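Mein Sensor und ich, Woche zwei

So, der erste Schwung Mails zum letzten Beitrag ist beantwortet, und ich schulde euch noch den Erfahrungsbericht zum Vidik.
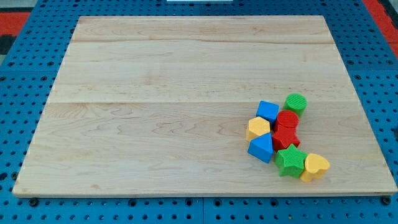 Ekano schreibt mir dazu, ich solle bloß nicht jeden Wert ernst nehmen, in den ersten Tagen zeige das Ding am Oberarm sowieso Mondpreise an, und wer nachts auf der falschen Seite liege, werde eben mit Alarm geweckt. Danke dafür, das hätte ich gern vorher gelesen! Ich bin nämlich in der zweiten Nacht um kurz nach drei hochgeschreckt, habe mir im Halbschlaf zwei Gläser Saft reingekippt und danach blutig nachgemessen: alles bestens. Also, bis zum Saft jedenfalls.

Für alle, die neu hier sind: Ich habe seit 18 Jahren Typ 1, habe mich sehr lange mit Teststreifen durchgewurschtelt und bin jetzt auf einen Sensor umgestiegen, der den Gewebezucker misst und die Werte aufs Handy schickt. Das Setzen war harmlos. Ein Klick, ein kleiner Pieks, fertig. Das Pflaster drumherum ist eine andere Geschichte, das juckt bei mir ab Tag vier, und beim Abziehen geht gefühlt die halbe Haut mit (Öl hilft, Babyöl, Olivenöl, völlig egal welches).

Die App mag ich inzwischen ganz gern. Die Kurve ist übersichtlich, der Trendpfeil stimmt meistens, und ich kann Mahlzeiten eintragen, ohne mich durch fünf Menüs zu tippen. Was mich wahnsinnig macht, ist die Verbindung. Liegt das Handy in der Küche und ich sitze auf dem Balkon, ist Schluss, und dann piept es. Es piept auch, wenn die Verbindung wieder da ist. Den Ton für den Signalverlust kann man leiser stellen, aber nicht ganz abschalten — zumindest habe ich den Schalter nicht gefunden, und die Hotline auch nicht. Die Warteschleife dauerte übrigens 40 Minuten. Die Dame am Ende war dann sehr nett und hat mir einen Ersatzsensor geschickt, obwohl ich gar keinen wollte.

Jetzt zum Geld, danach habt ihr am meisten gefragt. Ohne Kasse hätte ich fürs erste Jahr 1.201 Euro hingelegt, mit Starterset und allem. Bewilligt wurde es bei mir im zweiten Anlauf. Beim ersten Mal fehlte das Protokoll mit den nächtlichen Unterzuckerungen, und das wollen sie wirklich lückenlos haben. Führt das Ding also ordentlich, auch wenn es nervt, und macht euch eine Kopie. Das Sanitätshaus Giannakopoulos hat mir beim Widerspruch geholfen, die hatten sogar eine Vorlage in der Schublade.

Sport habe ich auch schon getestet. Am Mittwoch war ich in Virkport schwimmen, eine gute halbe Stunde, und der Sensor saß danach noch bombenfest. Im Wasser kommt natürlich nichts am Handy an, aber die Werte trägt er hinterher nach. Ich hatte vorher einen Riegel gegessen und bin trotzdem ziemlich tief gelandet, das kannte ich so von mir gar nicht. Früher habe ich nach dem Schwimmen halt erst gemessen, wenn ich wieder zu Hause war, und da hatte ich längst was gegessen.

Mit meiner Diabetologin schaue ich im Februar über die Auswertung. Bis dahin probiere ich noch ein anderes Fixierpflaster aus. Falls jemand eins kennt, das auch empfindliche Haut mitmacht — ab damit in die Kommentare, bitte!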